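Trirex returns in new covers

The second printing of the Trirex sequence reaches shops in October, with the text reset and two of the longer volumes split. Xuelian Zou edited the first printing and has overseen this one.

"The old setting ran chapters together to save paper," she says. "We have put the breaks back where the manuscript had them." 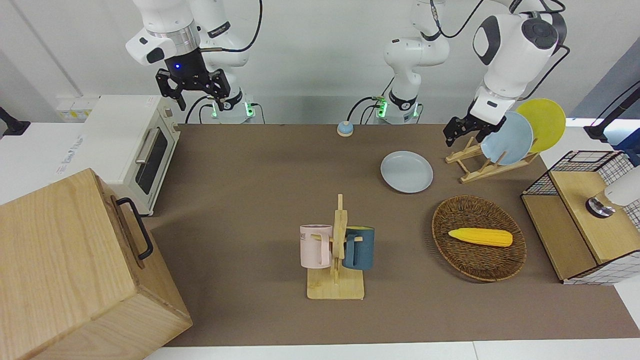 Kitchen items on a brown tabletop.

Zou worked from the author's typescript of Katlow, the third book, which differs from the published version in 12 places. Most are spellings. One restores a paragraph on the siege that was dropped at proof stage.

"It changes who opens the gate," Zou says. "Readers of the later books will see why it matters."

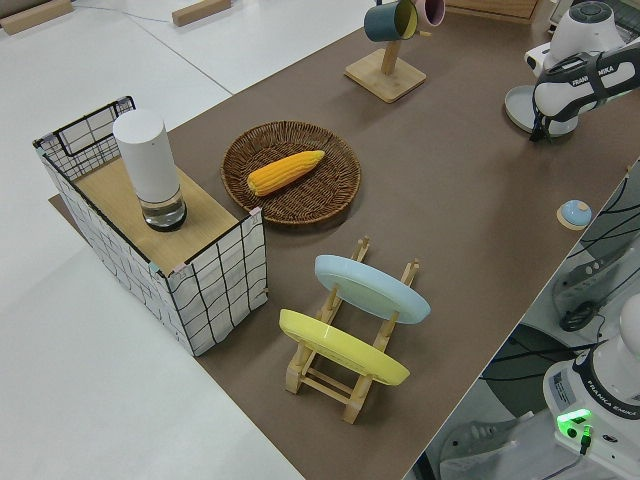 The maps are by Suqin Qin, redrawn at a larger scale with the river names corrected. The glossary has been cut to eight pages. Asked about a further novel, Zou says that an outline exists and no contract has been signed.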